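Print this page | E-mail this page

Hand-Guided Teaching Station: Pre-Session Checklist, With Comments
30 January 2019
By Loretta Esposito, Binville bench

Fill this in before anyone straps on a gripper. "OK" means you looked. It doesn't mean it was OK last time, or that Kirstin probably checked it.

Task on the sheet: two-handed handling of a lidded food container at the wire basket. The robot learns from what our hands do, including the parts our hands do badly, so please read the comments as well as the boxes.

SECTION A. TABLE AND FLOOR

A1. Board flat on the table, no rocking. OK
A2. Basket standing on the far half of the board, panels seated. OK
Comment: The top panel can be put in slightly crooked and will then look fine to everyone except the robot, which will learn that shelves are crooked.
A3. Container centered in front of the basket at the start of each take. OK
A4. Stand legs clear of the operator's feet. OK, WITH NOTE
Comment: Clear of mine. Trinity has a longer stride, so walk it yourself.
A5. Floor cable routed away from where you stand. NEEDS WORK
Comment: The tape ordered for this in May is still, I am told, on its way from Utmont.

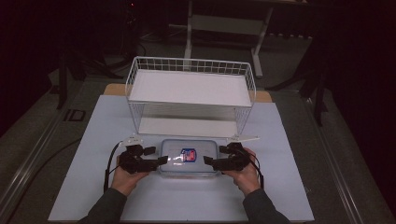
Start position, one gripper to each side of the container.

SECTION B. GRIPPERS AND STRAPS

B1. Straps snug across the back of both hands. OK
Comment: Snug means the gripper follows your wrist. If your fingers change color, you have gone past snug.
B2. Gripper cables run down past the hand with slack. OK
Comment: Reach to the back of the basket with each arm before recording. If the cable tugs, you'll flinch, and we will have taught a machine to flinch.
B3. Sleeves down and not caught under a strap. OK
B4. Fingers open and close fully without sticking. OK
B5. Finger pads intact. FAIL
Comment: The foam is torn at the edges on the pair I inspected. It has been written up as "some wear" on the last 2 sheets, which is a generous way to describe something that looks chewed. Trim any dangling strands before a take. Do not pull them, as they bring friends.

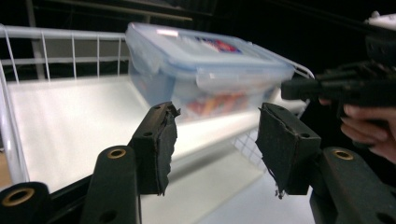

Pads get replaced as a pair. A new one on the left and an old one on the right will close unevenly, the container will twist, and you'll correct for it with your wrist without noticing. Then the robot does the wrist thing forever. Spares are in the drawer marked Escobedo, along with everything else that has no drawer.

B6. Pivots and fasteners finger-checked on both grippers. OK
Comment: Look at the screw by the pad. If it stands proud, tighten it before the session. Please don't do it with a thumbnail.

SECTION C. DURING THE TAKE

C1. Second hand stays out of the closing path. OK, WITH NOTE
Comment: Decide which hand moves first and say so out loud. It feels silly for the first 7 takes and then it feels normal, which is worse.
C2. Grip on the body of the container, not the lid. OK
Comment: The lid has latches. Latches have opinions.
C3. Tilt slowly, and keep the label in view if you can. OK
C4. Stop word agreed. OK
Comment: The stop word is "stop." We tried others.
C5. Break after each block. NOT DONE
Comment: We logged more than 106 takes on the last batch for Trivadton and my right forearm would like that noted here. Tired takes are droopy takes. Mark them as such and move on.
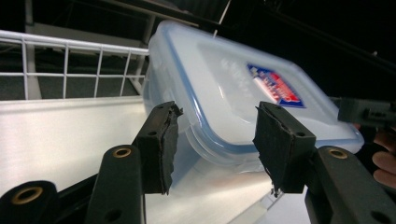 Yolanda Thibodeaux wrote back that she disagrees with me on C5. A droopy take, she says, should be thrown out on the spot, because nobody ever goes back and reads the marks, and last time the arm spent a whole morning lowering things as if it had just had bad news. She also wants C2 reworded so that touching the rim is allowed.

Reply: Fine on the first point. Marked takes now get deleted before you unstrap. On the rim, I'll allow it if the container stays level, and I'd like to see it done before I change the sheet.

SECTION D. SIGN-OFF

D1. Both grippers set down with fingers open. OK
D2. Container back at the start position. OK
D3. Pads reported if torn. REPORTED, AGAIN
D4. Initials of operator and checker, who must be different people. Paloma Zamora has asked whether left hand and right hand count. They don't.

Open items: A5 and B5. No new batch until B5 is closed.

Print this page | E-mail this page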